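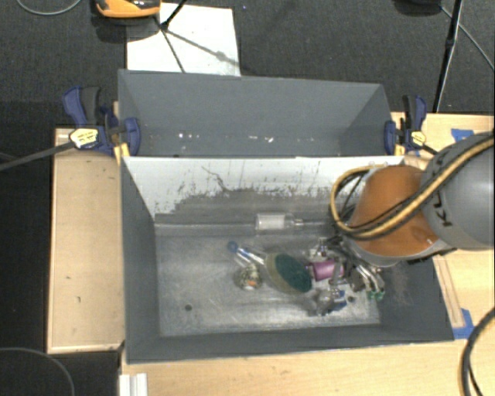 Slide 1. The front bin, the rear bin and the arm at the Hulme lab.

Speaker notes, "Letting the robot change its mind: regrasping in cluttered bins"
Talk for the Zustine workshop, November. Ayten Karaca speaking. Clicker is in the side pocket of the bag.

SLIDE 1 (leave this up while people find seats)

Good morning, everybody, and thank you for coming in so early, especially those of you who were on the late train from Grumulbridge with me last night. I'm Ayten, and I'm going to talk for a good while about a very small moment: the moment when a gripper has come down over some objects and has to decide whether to close.

Let them look at the slide for a bit. The arm is reaching into the front bin, and the objects are ordinary household things. Point out the clear bottle lying along the far edge, then the see-through one with the blue cap or ring (I'm never sure people at the back can make that out, so use the pointer). Both of them give depth sensing a hard time, and we'll be coming back to clear plastic more often than I'd like.

Then point at the floor of the bin. All those scratches and bright reflections! When I started I thought of the bin floor as background. I don't anymore. A bright streak on scuffed gray can look an awful lot like the side of a bottle.

SLIDE 2 (the question)

Say this slowly, I always rush it.

Most of the grasping systems I learned on work in one go. You take a view of the bin, you score a lot of possible grasps, you pick the best one and you carry it out to the end. If the score was wrong, you find out when you lift. Our question was whether the robot could look again on the way down, with the fingers already near the objects, and be allowed to say "no, I'd like to try a bit to the left."

Muammer Işık, who I share an office with and who has listened to this talk more times than is fair, calls this the supermarket method. You reach for a peach, your fingers get close, you see it's the bad one, and your hand drifts over to the next. (Pause for the peach. It got a laugh in rehearsal, it may not here.)

SLIDE 3 (method diagram)

Walk along the arrows from left to right.

The first network is the one that picks. It sees the whole bin from the fixed camera and proposes a grasp. We named our system Jutora, and this part of Jutora is quite plain. We took a standard design and trained it on 3000 recorded grasp attempts from our own bins.

The second network is the one I care about. It runs at a checkpoint late in the descent. It gets the current view, the planned grasp and the gripper pose, and it gives back one of 3 answers: close, shift, or go back up. If the answer is shift, it also gives a small offset in the plane of the bin floor. Only one shift per attempt. We tried allowing more and the gripper dithered over the pile like me in front of an open fridge.

Somebody will ask why we don't run it continuously. The short reply is that the arm itself blocks the camera for much of the way down, and you can see on slide 1 how much of the right side is covered by the arm and the gripper. Go back to slide 1 if they look doubtful. The purple-pink cup-shaped thing is partly hidden behind the gripper there, and it's the kind of object the second network has to reason about with half a view.

SLIDE 4 (how we labeled the data)

This is the dull slide and I'm fond of it.

An attempt gets a label from what happened at the lift. Held or dropped, that's easy. The trouble is "shift", because a failed grasp doesn't tell you which way you ought to have moved. Hilde Dewulf came up with the fix during her visit. We pair each failed attempt with a successful one on the same object in nearly the same layout, and we use the difference between the two as the offset. It's noisy. For round things it works nicely, for crumpled things it's poor, and I'd sooner tell you that now than have you find it in the appendix.

Mention that each layout was photographed before and after, and that we threw out pairs where a neighbor had rolled. Thank Hilde by name here, she's in the second row I think.

SLIDE 5 (test setup)

We held out 32 objects that neither network had seen. Each trial put 12 of them in the bin, tipped in from a box and left as they fell. An attempt ended with a lift or a retreat, and the trial ended when the bin was clear or the time was up.

The comparison is the same first network with the second one switched off. Same arm, same gripper, same objects. Please don't read it as a comparison with anyone else's system.

SLIDE 6 (results)

Give people time to read the plot before talking over it.

With the checkpoint on, Jutora dropped fewer objects, and the gain was largest where things were touching one another. On objects lying well apart there was hardly any difference, and the checkpoint cost us time. I was disappointed by that for a week or so. Josué Peixoto talked me round: when an object is sitting by itself, the first plan is usually good, and there isn't much left for a second look to fix.

Look at the bars on the right, for clear objects. The "go back up" answer is used far too often. The network has learned to be nervous around shiny plastic, and sometimes it retreats from a perfectly good grasp. We tried reweighting the loss. It became brave and dropped everything, so we put it back.

SLIDE 7 (what we'd do differently)

Keep this one short if the clock is past twenty minutes.

I'd like a second viewpoint from the other side of the arm. I'd like training bins with many different floors, from new and smooth to badly scratched, to find out how much the network leans on ours. Şengül Oral has started on the floors already, and her first runs suggest it leans quite heavily.

I'd also like a proper measure of how much a shift disturbs the neighbors. At present a grasp that nudges three other things on its way counts as a plain success, which flatters us.

SLIDE 8 (thanks)

Thank Şengül, Muammer, Josué and Hilde, and the workshop people at Hulme. The object list and the label format are in the handout by the door. Put slide 1 back up for questions, and repeat each question into the microphone for the people listening remotely.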